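**织部釉的绿色从哪里来(一串短帖)**

1/ 整理一下九月记的釉料笔记。织部绿的着色剂是铜,氧化焰烧成,铜以二价离子形式溶在玻璃相里,呈绿。换成还原焰,同一配方会往红或灰褐走。

2/ 厚薄对颜色影响很大。釉层厚的地方发暗,近墨绿;边缘薄,透光多,颜色明显亮一档。挂釉时在同一块试片上浸一次和浸两次,差别一目了然。 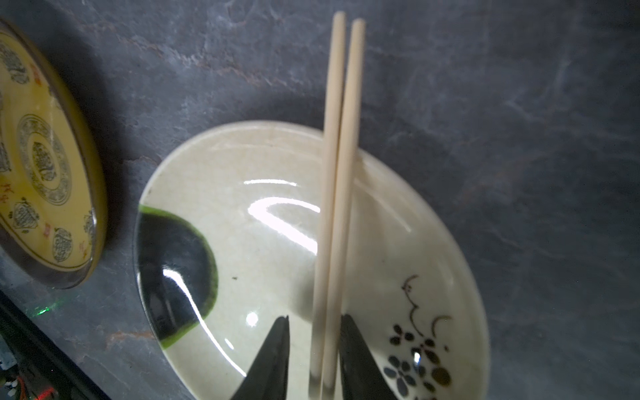 3/ 基础釉分两类试。灰釉钙高,流动性大,立面容易淌;长石釉黏度高,颜色偏闷,但好控制。我在灰釉里加碳酸铜,外加量按百分比算,写配方时不计入100,对照旧笔记要留意这一点。

4/ 试片编号到61。编号规则:基础釉代码-铜量-层数。133 g 干料一批,过80目筛两遍,静置一夜再调比重。

5/ 开片是另一回事。釉的热膨胀系数大于坯,冷却时釉层受拉,裂成网纹。想减少开片,加石英或降钠钾;想要开片,反过来做。同一釉换坯,结果会变,必须连坯一起记录。

6/ 铁绘在釉下。氧化铁加少许锰,细磨,笔要含水足,素坯吸水快,一笔停顿就结块。细线在强流动釉下会化开,卷草这类线条宜配长石釉。

7/ Kolbrún Kragh 问为什么不补冷却曲线。补上:500 ℃以下自然降温,573 ℃石英转变点前后放慢,不开窑门。她用 Lockwood 的窑,炉膛比我的小,降得快,数据不能直接套用。 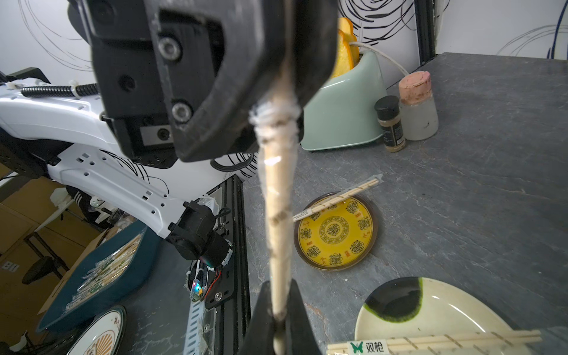 **【分类:食用安全】**

8/ 铜会降低釉的耐酸性。高铜釉面接触醋、柠檬汁,铜离子可能析出。内壁用铜釉的器皿,应送检后再盛酸性食物。

9/ 自测只能筛掉明显不合格的:白醋浸半边,24小时后比对光泽和颜色。变色即弃用;没变色也不等于合格,铅、镉一类要靠实验室。

10/ 下一批改铜量梯度,从2%到5%,每档0.5%。坯土换 Esoritz 的白土,其余不动。结果接在这串后面发。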